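Fadgate metal planters: frequently asked questions
Last updated 2022-04-14

Do I need a liner?
Most garden centres will try to sell you one. Cilura charges nearly as much for its liner as for a bag of potting mix, and I've yet to see what it does that old shade cloth doesn't.

Does the metal change the colour of hydrangeas?
I doubt it. The claim gets passed around every January and I've never found a trial behind it. Soil pH is a better bet.

How many drainage holes are enough?
Wiltora says 4 for any tub up to 500 mm long. Fair enough as a starting point, but the figure takes no account of what you fill it with. A heavy mix will sit soggy over any number of holes.

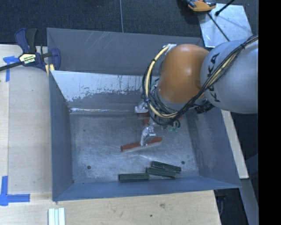

A reader in Iglesias disagrees, and writes that her tubs have two holes each and her rosemary has never sulked. Good for her – she also gets very little rain.

Should I put gravel in the bottom?
No. It takes up root space and the water still hangs about in the mix above it.

Will scratches rust?
On galvanised steel, light ones usually won't. "Lifetime" coatings are another matter – ask whose lifetime, and get it in writing.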